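About Irkel

Irkel sorts, checks and stores printed circuit boards for workshops, repair firms and colleges. The company began as a small parts counter within Kuhlmann, a supplier of electrical fittings, and became a separate business when demand for the service outgrew the space available. We now work from premises with 3 sorting rooms and a dry store, and hold accounts with 300 customers.

Boards reach us in mixed lots, often from stock clearances or closed production lines. Each lot is booked in and given a number before any item is handled. Boards are then taken singly to a white worktable, where they are laid on paper in a steel tray for inspection and placed in yellow bins according to type and condition.
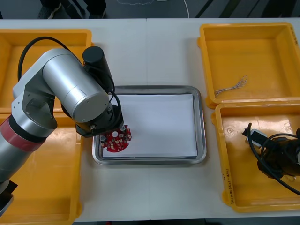 The paper is changed between lots, and bins are emptied and wiped before they are used again. Items that cannot be identified are held for 4 weeks while we consult the customer – they are never discarded without written agreement.

Our store has 996 numbered shelf places. Customers may leave boards with us for a single month or under a yearly arrangement, and may ask for part of a lot to be returned at any time. Stock records are kept in Presis, and a printed copy is sent with every return.

Collection and delivery are carried out by Lalance under a standing contract. Customers who prefer to bring boards in person are asked to use the side entrance, which is open until 4 in the afternoon. The premises close for stocktaking during the first part of September, and lots received in that period are booked in when the sorting rooms reopen.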